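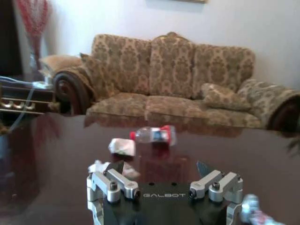

**Skaltham, March 1, 2023** – Brurnurix, the independent product testing firm, today publishes its review of "fit for life" claims on hinges, stays and folding brackets sold for home use. The firm looked at fittings on general sale and came away doubtful about most of the wording. The basic parts are simple enough: polished bars joined by pivot pins, as in the silver arms on either side of the black GALBOT block, with a hex-socket bolt on each upper arm. A shiny finish tells a buyer very little about how such a joint will wear, yet it is often the only thing a shopper has to go on.

## What the packets say

Brurnurix bought 13 fittings from shops and online sellers. Every packet carried some promise about long life. Only two gave a number of openings and closings that the maker was prepared to stand behind, and one of those printed it in the fold of the instruction leaflet.

The rest relied on phrases such as "lifetime quality", "built to last" and "never needs oil". The review asks whose lifetime is meant. In the Estora range of folding brackets, the small print ties it to "the expected service life of the product", a period the leaflet doesn't state. Brurnurix wrote to the seller asking for a figure and received a second copy of the leaflet.

The Messina lid stay does better on paper. Its packet gives a load, a screw size and a guarantee period, all in type that can be read at arm's length. It also says the stay is "virtually silent", a claim the review leaves alone for want of any agreed meaning.

## What happened on the bench

Each fitting was screwed to a softwood board and opened to 90 degrees, closed, and opened again, under the load given on its packet. Where no load was given, the testers used the weight of a plain cupboard door. Play in the joint was measured at the start and at the end of each run.

The Estora bracket began to sag at 65 degrees on the way down, before it had reached the closed position. The fault showed on a second sample as well. Brurnurix does not say that every bracket in the range will do the same – two samples can't show that – but it does say the words "no drop, ever" should come off the box until somebody can back them up.

The Messina stay finished its run with little extra play. One of its fixing screws had worked loose, and the testers put this down to the soft board. 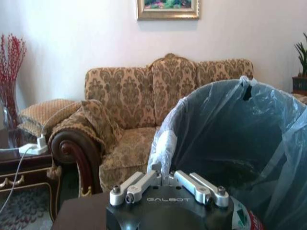
Does a higher price buy a longer-lasting hinge? The review found no steady link between the two, and the dearest fitting in the group had more play at the end of its run than several cheaper ones.

Readers are asked to treat that finding with some care too. The group was small, the boards were all of one timber, and a hinge in a damp shed lives a different life from one on a test bench in Skaltham. Brurnurix accepts no fees from makers or sellers of the goods it tests, and bought all the fittings at the shelf price.

The firm is calling on makers to print three things on the front of the packet: the load, the number of cycles tested, and how long the guarantee runs. It expects some will answer that buyers don't want figures. The review saw no evidence offered for that view.

**Notes to editors**

- The full review, with the measurements for each fitting, is free on request from the Brurnurix press desk.
- Sellers of the fittings were sent the results before publication. Replies received are printed at the back of the review, uncut.
- A follow-up on drawer runners is planned, and makers who wish to send their own test data may do so.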